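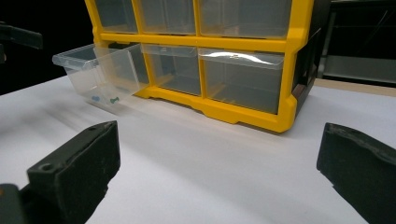

Open day at the Otero lab, 14th January: notes and questions

sanziana_m
Posting my notes before I lose them. The afternoon session was small-parts handling: pull a drawer, pick a part, close the drawer. Two-finger parallel gripper throughout. Their log stood at 3,152 drawer cycles when we arrived, attended and unattended together.
I asked about force limits on the pull. The answer was that they cap it in software and let the arm go compliant along the drawer axis. No figures given.

hoxha_fan
Was the gripper going for the drawer lip or a handle?

sanziana_m
Lip. They said handles were easier but they wanted stock storage with nothing added.

kt_lathe
Clear drawers are a poor choice for a demo. Depth cameras read straight through them or return nothing. I'd have put tape on the fronts.

druker7
Disagree. If you tape the fronts you've built a different task. We ran taped bins at Druker for a year and it all fell over the first time purchasing changed supplier.

kt_lathe
Then you fix your purchasing. A demo that fails on glare tells a visitor nothing about the arm.

sanziana_m
It failed 2 times out of 7 in the session I watched. Both were on the pull and both times the finger slipped off the lip. The perception side found the drawer every time, so I don't think the tape would have changed the result.

kt_lathe
Fair enough on the slips. Seven runs is still not a sample.

hoxha_fan
What were the finger pads? Bare or rubber?

sanziana_m
Didn't get a straight answer. I was told they swap them. Ask at the February session, Cluven are hosting and the same team is bringing the rig.

druker7
Slipping on a lip is nearly always approach angle in my experience. Come in two degrees low and you push the drawer shut.

kt_lathe
Or the organiser walks backwards. Did they clamp it?

sanziana_m
I didn't check. I'll look in February.

hoxha_fan
Is booking open for that yet?

sanziana_m
Not as of this morning.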